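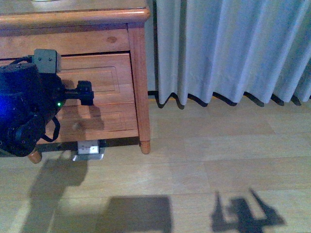 清算値が届いたあとも証拠金維持率が前日の値のままで、アラートも出ない、という問い合わせが利用者からあった。端末を再起動しても変わらず、相場データの表示だけは動いているという。

上記の症状は、相場データの受信設定と値洗いの設定が別々に管理されていることによるもので、多くの場合、本章の手順で解消します。受信が正常でも、値洗いの基準価格が「手動」になっていると維持率は再計算されません。

ホーム 製品 導入ガイド 操作マニュアル リリースノート お問い合わせ

4. 価格アラートと証拠金監視の設定

本章では、Plutent 端末で貴金属先物の価格アラートと証拠金監視を有効にする手順を説明します。対象は、口座の初期登録と Gundton 配信サービスへの接続が完了している端末です。未接続の場合は、先に第3章「配信元の登録」を実施してください。

4.1 設定の前に

次の項目を確認します。

・監視対象の口座に「参照」以上の権限が付与されていること。
・Gundton 配信の契約区分に、対象限月の気配値と清算値の両方が含まれていること。気配値のみの契約では、証拠金監視は選択できません。
・端末の時刻が時刻サーバーと同期していること。
・設定変更中に、同じ口座で別の端末から設定画面が開かれていないこと。

注意:権限が不足している場合でも設定画面は開きますが、保存時に変更内容が破棄されます。エラー表示は画面下部の状態欄にのみ出力されます。

4.2 監視銘柄の登録

1. メニューの「監視」から「銘柄リスト」を開きます。
2. 「新規リスト」を選択し、リスト名を入力します。リスト名に使用できるのは全角文字、半角英数字およびハイフンです。
3. 「市場」で Puvberg を選択し、商品区分から「貴金属」を指定します。
4. 表示された一覧から、監視する商品と限月を選択して「追加」を押します。
5. 取引通貨と呼値の単位を確認します。ドル建てと円建ての同名商品は別銘柄として扱われます。
6. 「保存」を押します。

1つのリストに登録できる銘柄は50件までです。上限を超える場合はリストを分割してください。リスト間で銘柄が重複していても動作に支障はありませんが、同一条件のアラートを両方に設定すると、通知も重複します。

注記:限月の自動繰り越しは初期状態で無効です。有効にする場合は、リストの「詳細」から「限月交代」を開き、切り替えの基準を「最終取引日」または「出来高」から選択します。「出来高」を選択すると、期近と期先の出来高が逆転した翌営業日の取引開始時に切り替わります。切り替え後もアラートの価格水準は引き継がれますが、限月間の価格差は補正されません。期先が割高となっている局面では、切り替え直後に上限アラートが成立することがあります。 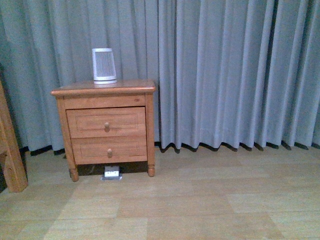 限月間の価格差を補正する場合は、「詳細」の「水準の調整」で「差分を加算」を選択します。補正に使用する差分は、切り替え前日の清算値から算出されます。いずれかの限月で清算値が欠落しているときは補正を行わず、状態欄に「調整保留」と表示します。保留を解除するには、清算値の再取得(4.5参照)を実行してください。

4.3 価格アラートの設定

1. 銘柄リストで対象の銘柄を選択し、「アラート」タブを開きます。
2. 「条件の追加」を押し、条件の種類を選択します。
3. 条件の値を入力します。
4. 「判定価格」を選択します。
5. 「通知先」で、画面、メールまたは外部連携を指定します。
6. 「有効」にチェックを入れ、「適用」を押します。

条件の種類は次のとおりです。

上限:判定価格が入力値以上になったときに成立します。
下限:判定価格が入力値以下になったときに成立します。
変化率:基準価格に対する騰落率の絶対値が入力値以上になったときに成立します。基準価格には、前日清算値または当日始値を指定できます。
値幅:当日の高値と安値の差が入力値以上になったときに成立します。

「判定価格」の初期値は直近約定値です。取引の薄い限月では約定の間隔が長くなるため、「仲値」の使用を検討してください。仲値は買い気配と売り気配の中間値で、いずれか一方の気配が存在しない間は判定を停止します。

重要な経済指標の発表直後や金融政策の公表時刻の前後には、気配の幅が一時的に広がります。仲値による判定ではこの影響を受けやすいため、「確認回数」を2に設定し、連続して条件を満たした場合にのみ通知する構成を推奨します。確認回数を増やすと、その分だけ通知は遅れます。

注意:アラートは通知機能であり、注文は発注されません。逆指値注文などの執行を必要とする場合は、注文画面から別途設定してください。アラートの成立と注文の約定は連動しません。

4.4 証拠金監視の設定

証拠金監視は、受入証拠金と必要証拠金から維持率を算出し、設定した水準を下回ったときに通知する機能です。

1. メニューの「監視」から「証拠金」を開きます。
2. 監視対象の口座を選択します。複数口座を合算して監視する場合は、先に「口座グループ」を作成します。
3. 「値洗い」の「基準価格」を「自動」に変更します。
4. 「必要証拠金の取得元」で、清算データまたは手入力を選択します。
5. 「警告水準」に維持率を入力します。初期値は70%です。
6. 「再計算」を押し、画面右上の計算時刻が更新されることを確認します。
7. 「保存」を押します。
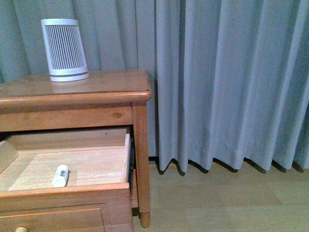
図4-1 ナイトスタンドの天板に置かれた白い円筒形の機器

手順3を省略すると、維持率は最後に手動で入力した価格を基に表示され続けます。旧版から設定ファイルを移行した端末では、基準価格が「手動」として引き継がれるため、移行後は必ず手順3を実施してください。

警告水準の初期値は画面の表示上の設定であり、取引先の規定による追証の発生水準とは無関係です。契約書面に記載された水準を確認し、それより高い値を入力してください。初期値のまま運用すると、追証が発生したあとも通知が出ないことがあります。

手順4で手入力を選択した場合、市場側で必要証拠金が改定されても値は自動では変わりません。改定の適用日に合わせて、口座ごとに値を更新します。価格変動の大きい時期には改定の間隔が短くなることがあります。

外貨建ての建玉を含む口座では、「換算レート」の取得元も指定します。換算レートが未指定の建玉は合計から除外され、維持率が実際より高く表示されます。除外された建玉がある場合、口座名の右に「一部除外」と表示されます。

注意:維持率の表示値は参考値です。入出金の反映には遅れが生じることがあります。取引の判断にあたっては、取引先が発行する残高報告を併せて確認してください。

4.5 清算値の再取得

清算値は、市場からの公表後に自動で受信します。午後5時を過ぎても状態欄に「清算値未着」と表示されている場合は、次の手順で再取得します。

1. 「接続」から「配信状況」を開き、Gundton の行が「接続中」であることを確認します。
2. 「清算値」を選択し、対象の取引日を指定します。
3. 「再取得」を押します。
4. 状態欄の表示が「取得済み」に変わるまで待ちます。
5. 「監視」から「証拠金」を開き、「再計算」を押します。

再取得の所要時間はおよそ2分です。処理中に「再取得」を続けて押さないでください。要求が待ち行列に追加され、完了までの時間が延びます。

市場が清算値を訂正した場合、取得済みの値は自動では置き換わりません。訂正の通知を受信すると、対象銘柄の清算値に下線が付きます。上記の手順で再取得を行うと、訂正後の値に更新され、訂正前の値は履歴に残ります。

4.6 外部連携(Owen を使用する場合)

Owen 連携機能を導入している環境では、アラートの成立を社内のリスク管理システムへ送信できます。

1. 「設定」から「外部連携」を開き、「Owen」を選択します。
2. 管理者から通知された接続先と認証キーを入力します。
3. 「送信項目」で、銘柄、成立時刻、判定価格および条件の種類を選択します。
4. 口座番号を送信する場合は、「口座番号を含める」にチェックを入れます。
5. 「試験送信」を押し、受信側で電文が記録されたことを確認します。
6. 「保存」を押します。

注記:試験送信の電文には判定価格としてゼロが設定されます。受信側で価格の範囲検査を行っている場合は、試験電文を検査の対象外としてください。

接続が切断されている間に成立したアラートは端末内に保管され、再接続後に成立時刻の順で送信されます。保管中に端末を終了した場合も電文は失われませんが、設定を初期化すると削除されます。

4.7 症状と対処

維持率が更新されない
「値洗い」の基準価格が「自動」になっているか確認します。「自動」の場合は、清算値の受信状況を4.5の手順で確認してください。

アラートが成立しない
条件が「有効」になっているか、判定価格に気配の欠落がないかを確認します。限月交代の直後は、対象の限月が意図したものになっているかも確認してください。

同じ通知が繰り返し届く
「再通知」の間隔が「制限なし」になっています。条件の水準付近で価格が上下すると、成立のたびに通知が出力されます。間隔を指定するか、「成立後に無効化」を選択します。

「一部除外」が消えない
換算レートの取得元を指定したあと、「再計算」を押します。表示が残る場合は、口座グループに参照権限のない口座が含まれていないか確認してください。

設定を保存したのに元に戻る
口座の権限を確認します。別の端末で同じ設定画面を開いている場合は、先に閉じてから再度保存してください。

対処後も症状が続く場合は、「ヘルプ」から「診断情報の出力」を実行し、出力されたファイルをサポート窓口へ送付してください。診断情報に建玉の明細は含まれませんが、銘柄リスト名とアラート条件は含まれます。

次章:5. 帳票の出力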